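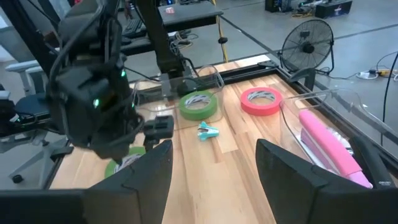
A desk tidied by two arms is still, according to one reader of our last notice, "a very expensive way of putting tape in a box". Diron, which ran the trials reported in this release, has no quarrel with that. The trials were set up to find out whether a published claim about two-armed tidying holds up on somebody else's table. On the evidence so far, it holds up in part.

Last updated: May 30, 2023

DIRON REPORTS MIXED RESULT IN REPEAT TRIALS OF THE KONETAR TIDYING METHOD

Diron today releases the outcome of 421 trials of Konetar, a training method for two-armed robots that sort small office goods into open bins. The method was put forward by the Räsänen laboratory and has been taken up by several groups since. Its central claim is that a robot taught with a camera at each wrist will cope with objects it has partly lost sight of, such as a roll of tape hidden behind one of its own fingers, and will do so with far fewer human demonstrations than usual.

We wanted to see that for ourselves. Too many results in this field are reported once, by the people who built the system, on the table where they built it. A short film goes round, the film is impressive, and the question of how many attempts were left out of it is asked quietly or never. Our trials were run on our own wooden table with clear plastic bins and ordinary stationery: rolls of tape, a stapler, a staple remover. There was no special lighting and the rest of the room was left as it normally is.

What was tested

Each trial began with the goods laid out by a person working from a printed sheet of positions, drawn up before testing started. The robot then had to pick up the named items and place them in the right bin. A trial was marked as passed only if every item ended up in its bin without help. A roll left leaning on the rim was a fail. So was a stapler that went in after being pushed off the far side and handed back, a kind of "recovery" that we have seen counted as a pass elsewhere.

The arms were trained from demonstrations recorded on the same table. We used the Konetar training code as published, with one change: the time limit for a single grasp was fixed in advance. In the original work it could be lengthened by the operator, and the paper does not say how often this was done. We asked, and the Räsänen laboratory replied that no record had been kept. We are grateful for the plain answer.

What was found

On tape, the claim stands. The arms found and lifted rolls that were largely out of view of one wrist camera, and they did so steadily enough that we would be surprised if it were luck. Covering one camera made things worse, and covering both made the task more or less hopeless, as one would expect if the cameras are doing the work the authors say they are.

On staplers, the claim does not stand, or not yet. A stapler is long, rounded and heavier at one end, and the robot tended to take hold of it wherever it first made contact. Of the 8 layouts on our sheet, 2 placed the stapler at a slant against the wall of a bin, and the method did not pass a single trial in either of them. The original paper reports good figures for "elongated items", but its list of such items consists of pens and a ruler. We do not think a ruler tells anyone much about a stapler.

The staple remover fell somewhere between. It was picked up well when it lay on its side in open space and badly when there was a roll of tape close by. We have no firm explanation. One suggestion inside the team is that the second arm, waiting its turn, hangs in a place where it blocks part of the other arm's view. We have not tested this and would ask that it not be repeated as a finding.

What we are not saying

We are not saying the method is poor. We are saying that a result on tape has been talked about as though it were a result on desks, offices and, in one brochure we have seen, hospitals. Nothing in our trials supports that. Nor do they rule it out. They took place on one table, with one pair of arms and a small set of objects, and anyone quoting them should say so.

We would add that our own figures deserve the same treatment. The person who laid out the goods knew which version of the software was running, and that should have been hidden. It will be next time.

Next steps

A second round will begin in July at Ukix, where the layouts will be drawn up by people who have had no part in the work so far. It will use staplers of several shapes. The waiting position of the second arm will be varied, and the outcome will be released whichever way it falls.

The full record of trials, including the failed ones and the layout sheet, can be had from Diron on request. Film of any single trial will be supplied only together with film of the trial before it and the trial after it.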